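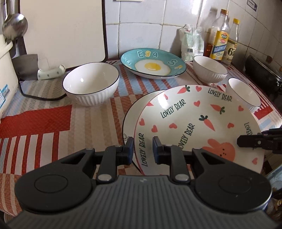

How do I load a trail onto the Stirkora handset before I leave for the coast?

Download the route file at home over Wi-Fi, copy it to the Trails folder, and open it once so that the map tiles are stored on the handset.

4.2 Loading and starting a route

1. Charge the handset to full. Do not load a route while the battery icon is red.

2. Connect the cable and wait for the Ready tone.

3. Open the Trails folder on your computer and copy the route file into it. File names may be up to 42 characters long, with no slashes.

4. Disconnect the cable. Press Menu, then Routes, and select the new entry. The Tulirport headland loop is listed as route 1153.

5. Zoom in to level 2 and scroll along the whole line. Gray squares mean that tiles are missing. Repeat step 3 with the full map package.

6. At the trailhead, press and hold Start until the arrow turns green. The first position fix can take several minutes under trees or below cliffs.

Note: The handset stores up to 300 waypoints per route. Longer routes are split into stages, and each stage must be started by hand.

Note: Distances are measured along the mapped line. Detours onto the beach are added to the day total but not to the stage total.

CAUTION: The Ninh causeway section floods at high tide. The handset does not show tide times. Check the posted table before you cross, and use the inland road if the water has reached the marker posts.

CAUTION: Do not rely on the off-route alarm near cliff edges – position error can be greater than the width of the path.

To end a route early, press Stop, then Save. For alarm settings, see 4.3.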